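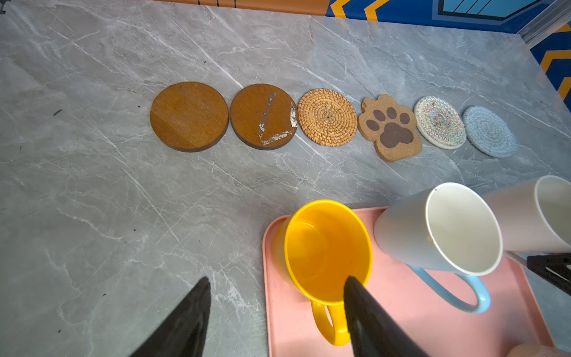

Training a wrist-camera policy to put mugs on coasters: a walkthrough

I've been wanting to write this one up since July, when we finally got a result I was happy to show people. The task is simple to say out loud: pick up a mug from a tray and set it down on a particular coaster. The method behind it is also pretty simple, and I think anyone with a single arm, a two-finger gripper and some patience can repeat it. So let's do that!

We call the method Mutari. It's a way of training a placing skill in two halves, grasp and place, with a small "handover" prediction between them. Jarmo Rissanen came up with the handover part while we were both working on the Fledard arm, and I've been stealing his ideas ever since. Everything below uses one camera at the wrist and nothing else. No overhead view, no depth.

What you need before you start

An arm you can teleoperate smoothly. Ours is driven with a leader arm, but a handheld controller works too if you're used to it.

A small color camera fixed to the wrist or gripper so that both fingertips stay in view. I can't stress this enough. If you only see the fingers when they're closed, the policy has a much harder time learning when to stop moving forward.

A set of coasters that don't look alike. We use plain round wood, woven rattan, braided cotton with a zigzag pattern, a plain pale blue braided one, and a cork one shaped like a paw. I also like having a second wooden one with its finish badly worn, right next to the good one. The two are the same size and color, so the policy has to look at the surface to tell them apart.

A tray and some mugs with handles. Pick mugs that differ in color on the outside, and put some of them down on their sides. An upright mug and a mug lying down are two very different grasps.

A machine with one decent graphics card. Training takes an evening.

Step 1: Lay out the row and write the goal down first

Put the coasters in a row at the far side of the work surface and the tray on the near side. Don't line the coasters up with a ruler. A row that curves a bit is better practice, because a perfectly straight row teaches the policy that every target sits at the same distance, and then it falls apart the first time somebody bumps the table.

Before you record anything, write the goal for that episode as a short sentence. "Put the yellow mug on the rattan coaster." Do this first, every time. In our early sessions I recorded the motion and wrote the sentence afterward from memory, and I got enough of them wrong that we had to throw out a full afternoon.

Vary how you name things. The paw coaster can be "the paw," "the cork coaster," or "the one with toe pads." The worn wooden coaster can be "the scuffed one" or "the wooden one with the peeling finish." Just don't say "the wooden one" when both are on the counter, unless you want an episode nobody can score.

Step 2: Record short demonstrations

Start each demonstration with the gripper open and hovering near the tray, with at least part of the coaster row in view. This is the bit I love about the method – the policy gets to see its target and its object in the same opening view, and it holds on to that for the rest of the run.

Then move in, grasp, lift, travel, set down, open, and back away. Keep it calm. A demonstration where you hesitate over the handle and try again is fine to keep, as long as you end up placing the mug. One where you drop it goes in a separate folder.

For the upright mugs, we bring one finger down inside the rim and the other along the outside wall. For the mugs on their sides, we come in across the body and rotate the wrist during the lift so the mug is upright before it reaches the row. That rotation is where most beginners struggle. Try it slowly a few times with the recording off.

Record 50 demonstrations for each coaster before you train anything. Move the coasters between batches: swap neighbors, slide the row closer, turn the paw so that its toes point another way. Change the tray too. If the tray is always in the same corner, the policy will reach for that corner even when the tray is gone. I've watched it do this and it's very funny the first time.

Step 3: Mark the handover

Now for Jarmo's part. In each recording, find the moment when the mug has left the tray and the arm starts to travel. Mark it. That's the handover point, and you only need one per episode.

At that moment, store two things: the view from the wrist, and where the target coaster was in the opening view. The second one you click by hand. It takes a few seconds per episode once you get going, and I usually do it with music on.

Why bother? With a wrist camera, the mug itself blocks a big part of the view after you've picked it up. A large mug can hide the target completely. A policy trained straight through, start to finish, tends to forget which coaster it was going to and settles for whichever one it can see past the mug. The handover prediction makes it commit. While the coaster is still visible, the network has to say where it is, and then it carries that answer into the second half.

Step 4: Train the two halves

Train the grasp half first. It takes the current view and the goal sentence and predicts a short run of motions, 4 at a time in our setup. Don't go longer to begin with. Longer runs look smoother but they also charge right past a handle that has shifted.

Next, add the handover head and train it on your clicked points. It's tiny and it trains fast. Check it by eye: feed it opening views it hasn't seen, draw the predicted spot on each one, and flip through them. You want the spot to land inside the coaster, and it doesn't have to be the exact center. If it keeps landing on the wrong wooden coaster, go back and record more episodes with those two side by side.

Then train the place half. It gets the view, the goal sentence and the predicted spot. Feed it the predicted spot and not your clicked one! This was my mistake for weeks. With clicked points in training, the place half learned to trust a perfect answer, and at run time it got a slightly wrong answer and followed it right off the edge of the coaster. With predicted points it learns to correct itself in the last few inches, using whatever of the coaster it can see around the mug.

We ran 4000 training steps for each half and saw no gain after that.

Step 5: Test it honestly

Make a test list before you look at any results. Ours has 500 trials, with the coaster order shuffled and the mug poses mixed. Score each trial in two parts. Did the mug go to the named coaster? And did it come to rest with its whole base on it? Keep the two scores apart. They fail for different reasons and you'll want to fix them in different ways.

Compare against a policy trained straight through on the same recordings. In our tests, the Mutari version picked the right coaster far more often, and the gap was widest with the sideways mugs, where the rotation swings the view away from the row. On resting the base fully on the coaster, the two versions were close. So the handover helps with knowing where to go. It doesn't make the landing any gentler, and we don't claim that it does.

Test somewhere else too, if you can. We packed everything up and ran the same list at the Skuvudberg lab, with different light and different walls behind the counter. The choice of coaster held up well. The grasping got worse, mostly on white mugs, and a handful of new demonstrations recorded there brought it back.

Things that commonly go wrong

The gripper closes too early on the upright mug. Check that your demonstrations show the finger properly inside the rim before closing. If you tend to close while still moving down, the policy will copy you, only sloppier.

The mug handle catches on the tray rim during the lift. Lift straight up for longer before you start to travel. Fixing this in the demonstrations works much better than fixing it in code.

The arm stops short over a braided coaster. The first few times I blamed the network. The cause was the cord: it grips the base of the mug a little and tips it if you arrive sliding. Come down from above.

The policy ignores the sentence and always goes to the same place. Count how often each coaster shows up as the goal in your recordings. If one of them dominates, that's your answer.

The paw gets missed at odd angles. Its outline changes a lot as it turns, and the round ones don't have that problem. Give it extra demonstrations with more rotation. We did and it caught up nicely.

Where to take it next

Two directions I'm excited about. The first is chaining: put one mug down, go back to the tray, do the next, with a single sentence covering both. The handover point resets each time, so it should fit without much change, but the arm has to look at the row again before the second grasp and we haven't settled on the best way to teach that.

The second comes from Pitkänen, the group down the hall, who want to try the same trick with saucers and bowls. A bowl hides even more of the view than a mug does, so I expect it to be a proper test of the idea. We've started on the recordings, and I'll add a section to this page when the first policy is trained.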